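Accueil > Magazine > Techniques > Formation

Imprimer | Envoyer par e-mail

Saisir un fruit rond : le projet de pince du lycée Clavach
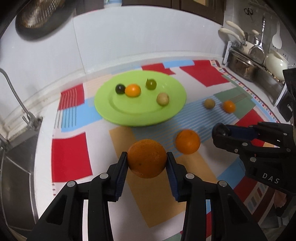

Le plus difficile reste de fermer les mors à temps, selon une élève de terminale, qui dit avoir passé février à régler une seule tringlerie. Trop tôt, le fruit roule. Trop tard, la main a déjà dépassé le point de prise.

Le club de robotique de Clavach travaille cette année sur la préhension bimanuelle. Les élèves manient eux-mêmes les pinces, posent et reprennent des fruits de tailles différentes, puis étudient les trajectoires obtenues. Une orange de gros calibre occupe presque toute l'ouverture des mors, alors qu'un petit agrume demande une approche plus basse et une fermeture plus longue. Un patin texturé garnit la face interne de chaque mors.

Le protocole tient sur une page. Chaque séance comprend 20 essais par binôme, avec une nappe à motifs et une assiette de couleur vive, conservées d'une séance à l'autre. Le corpus compte à ce jour 1518 prises, dont les 1000 premières ont servi à l'apprentissage du modèle. Les autres sont réservées à la validation. Les prises interrompues sont gardées et étiquetées à part.

Le modèle est ensuite chargé sur un bras Brunner installé à l'atelier. Les résultats varient selon la forme : les sphères régulières passent bien, les fruits aplatis provoquent encore des glissements latéraux. Le groupe a essayé un patin plus souple, abandonné après deux semaines pour cause d'usure au bord d'attaque. La version suivante sera moulée avec une nervure plus serrée.

Le club présentera ce travail au concours de Trornen, où 21 équipes sont inscrites dans la catégorie manipulation. L'épreuve impose un tri de six objets en temps limité, sans reprise manuelle.

Imprimer | Envoyer par e-mail

Commentaires (3)

rostside_fan
Quelle dureté Shore pour les patins ? Chez nous, à Rostside, le 30A s'arrachait.

Mireille T.
Le jury de Trornen pénalise les fruits marqués. À vérifier dans le règlement.

pignon12
Les fichiers de la tringlerie seront-ils publiés ?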